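November, late afternoon

Sound floor piece, working title Skikell. Spent most of today crawling about under the plywood with Wenceslao, chasing the hum on the left side. We swapped the cables first (no change), then moved the amp to the other wall, and the hum went with it, so I'm blaming the amp's power supply. Zurnus have a spare I can borrow until we open.

Tried the new mapping after lunch. Each footstep sets off a low note, and the longer you stand still the more it drifts towards a voice. I love it! Wenceslao thinks it's too slow and that people will wander off before the voice arrives. We had it at six seconds and cut it to four, and I must admit four feels better when there are two of you on the floor at once. With three it turns to mush. Need to cap the voices somehow.
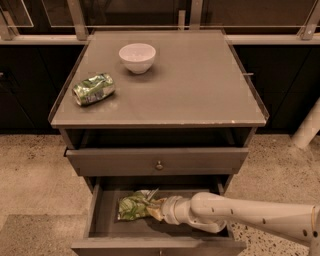
Still to do before Birley

- Ask Þröstur Bjarnason whether the Habte speakers can hang from the beam, or if they need stands
- Cap the voices at three and see if anybody minds
- Tape down the corner sensor, it keeps slipping - I've trodden on it twice
- Re-record the low notes without the fridge going in the background

Left the patch saved as the slow version and the quick version, side by side. Please don't tidy them up!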